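## 4. First setup of the Pudutis on a Windows machine

Read this section before you plug the printer in. The card in the box says setup takes five minutes. It doesn't, unless you already have the right driver and a level bed, and the card gives you neither.

1. **Leave the USB cable in the bag.** If Windows sees the printer first, it picks a generic serial driver and hangs on to it.

2. **Get the driver from the Felberg support page.** The disc in the box holds the February version, which drops the connection in the middle of long prints. Felberg calls this "improved power saving." We call it a ruined print.

3. **Run the installer as administrator.** Uncheck the Stosex Cloud add-on. It claims to predict failed prints. Ifeoma Olaniyan ran it on 16 jobs and it flagged none of them, including the ones that came off the bed.

4. **Connect the cable and turn the printer on.** Wait for the port to show up in Device Manager. If it shows a yellow mark, unplug, restart and try a different USB port - a port on the computer itself, never a hub.

> **Caution:** Do not change the baud rate to "speed things up." Forum posts swear by this. We have yet to see a print finish any sooner.

5. **Level the bed by hand.** The menu has an item called Auto Level. All it does is move the nozzle to each corner and wait for you to turn the screws. Heat the bed to 60 °C first, then use a sheet of plain printer paper as your gauge. You want a slight drag at every corner.

6. **Load the filament.** Push until it comes out of the nozzle in a clean line. The "universal" profile is too hot for most spools we tried, so go by the label on the spool.

7. **Print the Adeyemi test block at 35 mm/s.** The advertised top speed is much higher. Kayode Effiong tried it, and the corners of his block lifted.

> **Note:** Stay with the printer for the first few layers, whatever the box says about unattended printing. If the first layer looks bad, stop the job. Later layers won't fix it.
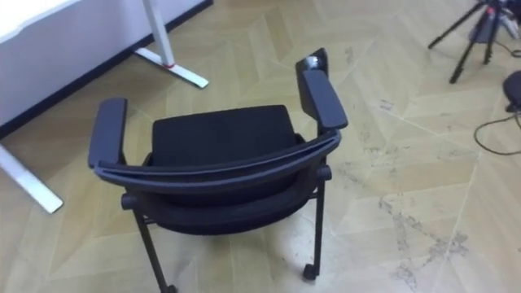
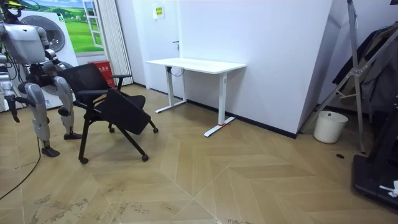

## 5. Updating the firmware

Skip this section if the printer works. The update notes promise "better stability" and don't say what was unstable.

1. Write down your current bed and extruder settings. The updater says it keeps them - don't count on it.
2. Close any slicer that is using the port.
3. Start the updater and leave the cable alone until the printer restarts.
4. Enter your settings again and repeat step 5 of Section 4.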